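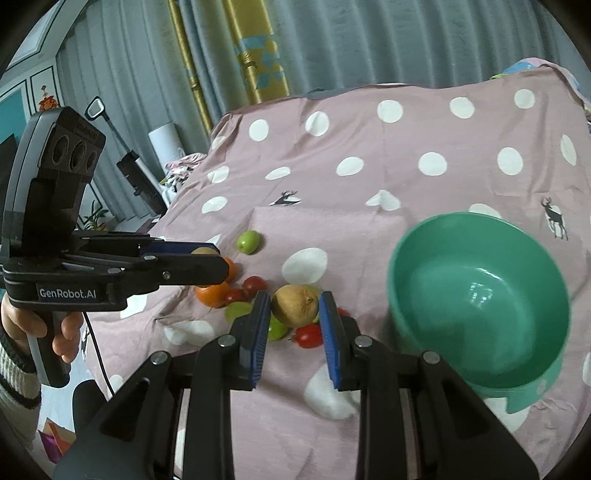
第4章 公開デモンストレーションの準備と進行

本章では、ハンドグリッパー2台による果物の仕分けデモを、来場者の前で行うための手順を説明します。設置と初期設定は第2章、記録データの書き出しは第6章を参照してください。デモを成功させる方法は本章にはありません。無事に終わらせる方法だけを扱います。

対象:Bamedness 見学プログラムの進行担当者、および当日の朝に進行担当者だと知らされた方
改訂:12/08/2022

4.1 デモの構成

標準のデモは1回18分です。内訳は、導入の説明、操作者による実演、来場者の体験、質疑の順です。18分という長さは、Mesberg 会場で最初に行った公開日の記録から決めました。当時は時間を定めておらず、最初の回が昼食に食い込み、次の回は昼食そのものになりました。

操作者は左右の手に1台ずつグリッパーを持ち、布の上に置いた果物をつまんで器に移します。グリッパーは人の手で動かします。来場者の多くは自走するロボットを期待して来場しますので、この点は導入の冒頭で伝えてください。後から伝えると、質疑の時間がすべてこの話になります。

4.2 用意するもの

・ハンドグリッパー 2台(左右の別を持ち手のテープで確認)
・接続ケーブル 2本
・記録用端末 1台と電源アダプター
・作業面に敷く布(4.3を参照)
・果物と小さな野菜(4.4を参照)
・受け皿になる樹脂製のボウル
・柔らかい乾いた布、指先パッドの清掃用
・来場者用の使い捨て手袋
・紙タオル。予定の倍の量を持参すること

注記:Ruvar 製の収納ケースには、グリッパー2台とケーブルがちょうど収まります。ちょうど、というのは、正しい向きで入れた場合の話です。ふたが閉まらないときは押さずに向きを確認してください。押した跡のあるケースがすでに二つあります。

4.3 作業面の準備

1. 操作者が両腕を無理なく伸ばせる場所を選びます。机、カウンター、ベッドのいずれでも構いません。

2. 作業面に布を敷きます。無地である必要はありません。水玉や動物の柄の布でも構いません。生活の中で使う道具を見せる回では、むしろ柄物をお勧めします。白い机に白い布を敷いた回のアンケートには「手術のようだった」と書かれていました。

3. 布のしわは軽くならす程度にします。深いしわは果物の転がり止めになりますが、指先が布ごとつまむ原因にもなります。

4. ボウルを利き手側の奥に置きます。柔らかい面ではボウルが傾きますので、果物を入れる前に手で軽く押し、転ばないことを確かめます。

5. ケーブルを作業面の手前に垂らし、操作者の足元を避けて端末まで通します。

注意:ケーブルを果物の下に通さないでください。グリッパーはケーブルもつまみます。しかも、たいてい果物より上手につまみます。

6. 窓からの光が作業面に直接当たる場合は、カーテンを閉めます。ボウルの内側の強い反射は、記録した映像の明るさに影響します。

4.4 果物の選び方

大きさと硬さの異なるものを混ぜます。柑橘類、プラム、ミニトマト、ぶどうの組み合わせが扱いやすく、店でも手に入ります。

・柑橘類:最初の1個に適しています。大きく、つかみやすく、多少の力では傷みません。操作者の自信を支える役割を担います。
・プラム:表面が滑ります。柑橘類で自信がついた頃に使います。
・ミニトマト:へたを取っておきます。来場者が最も静かになるのはこの場面です。
・ぶどう:1粒ずつ房から外します。必ず転がります。落ちた粒は拾って別の容器に入れ、作業面に戻しません。
・古くなった果物:皮が乾いた柑橘類などは、捨てずに1個残しておきます。手触りの違うものがあると、力加減の説明がしやすくなります。

禁止:デモに使った果物を来場者に配らないでください。「もったいない」という意見は毎回出ます。それでも配らないでください。

4.5 開始前の確認

開場の前に次の手順を順番に行います。飛ばした手順は、来場者が指摘してくれます。

1. 2台の電源を入れ、表示が安定するまで作業面に触れずに待ちます。

2. 指先のパッドを乾いた布で拭きます。果汁が残っていると滑り方が変わります。洗剤やアルコールは使いません。

3. 何も持たずに指先を8回開閉し、左右のパッドが平行に合うことを見ます。引っかかりがあれば、予備機と交換します。その場で分解しないでください。分解は見学者に大変好評ですが、次の回に間に合いません。

4. レンズの面に指紋がないことを確認します。

5. 柑橘類を1個つまみ、布から少し持ち上げて戻します。端末の画面で左右の映像を確認し、左右が入れ替わっていればケーブルを差し直します。

6. 試験記録を1本保存し、再生できることを確かめてから削除します。確かめる前に削除した例があります。

4.6 実演の進め方

1. 操作者は作業面の正面に立つか座ります。袖の長い服を着ている場合は、袖口が指先に届かないように整えます。

2. 記録を開始し、開始したことを声に出して伝えます。

3. 片方のグリッパーで柑橘類をつまみ、ボウルに入れます。話しながら行わないでください。先に動作をして、それから話します。

4. もう片方で小さな果物をつまみます。両手を同時に使うのは、片手ずつの動作を見せてからにします。

5. 果物を落としたときは、そのまま拾い直します。記録は止めません。落とした場面も記録として使えますので、来場者にはそう説明してください。言い訳に聞こえますが、事実です。

6. 作業面の果物がすべて移ったら、記録を停止し、保存の表示を待ちます。

注意:2台の先端を向かい合わせて同じ果物をつままないでください。力の向きによっては果物がつぶれるか、飛びます。トマトの場合は両方が起こります。紙タオルの量を倍にしたのはこのためです。

4.7 来場者による体験

体験は1人ずつ、進行担当者が隣についた状態で行います。

1. 手袋を渡し、着けたことを確認します。

2. グリッパーは1台だけ渡します。2台とも持ちたいという申し出は、丁寧に断ってください。

3. 持ち手の握り方を見せ、まず何もつままずに開閉してもらいます。

4. 柑橘類から始めます。ぶどうから始めたがる方には、ぶどうが難しいことを伝え、それでも希望されればぶどうを渡します。伝えたという事実が大切です。

5. 終わったら、手渡しではなく作業面に一度置いてもらい、進行担当者が受け取ります。

注記:お子さまは大人より早く操作を覚えます。後に続く保護者の方には、少し多めに時間を取ってください。

4.8 よくある質問への答え方

自動で動くのはいつか、という質問には、本章の装置は人の動作を記録するためのものだと答えます。年を約束しないでください。3月の公開日に年を答えた担当者がおり、その年の問い合わせはいまも続いています。

家庭用に買えるのか、という質問には、受付の案内用紙を渡します。

なぜ果物なのか、という質問には、形も硬さも一つずつ違うためだと答えます。予算の話はしなくて構いません。

4.9 終了と片付け

1. 記録がすべて保存されたことを端末で確認します。

2. 電源を切り、ケーブルを抜きます。ケーブル本体を引っ張らず、端子を持ってください。

3. パッドとレンズの面を拭き、ケースに収納します。

4. 果物を処分し、ボウルを洗います。

5. 布を畳む前に、広げて振ります。ぶどうは畳んだ布の中で次の公開日を待ちます。

6. 来場者数を受付の用紙に記入します。Mesberg 会場の過去最多は1日で258人です。この日は体験の列が階段まで延び、その後、体験は整理券制になりました。

4.10 うまくいかないとき

指先が閉じきらない
パッドの間に果物の皮が挟まっていないか確認します。電源を切ってから、指ではなく布で取り除きます。

つまんだ果物が滑る
パッドを拭きます。改善しないときは果物も拭きます。それでも滑る場合は、別の果物に替えて話を続けてください。

片方の映像が出ない
ケーブルの差し込みを確認し、端末側から差し直します。Kröger 製の延長ケーブルを使っている場合は、延長を外して直接つなぎます。不具合の報告のほとんど全部が、この一文で片付いています。

記録が始まらない
端末の空き容量を確認します。不足しているときは第6章の手順でデータを移します。来場者の前でファイルを選んで消す作業は避けてください。

すべて正常なのに操作者が果物をつかめない
操作者を交代します。装置の調整は不要です。

次章では、グリッパーの保管と定期点検について説明します。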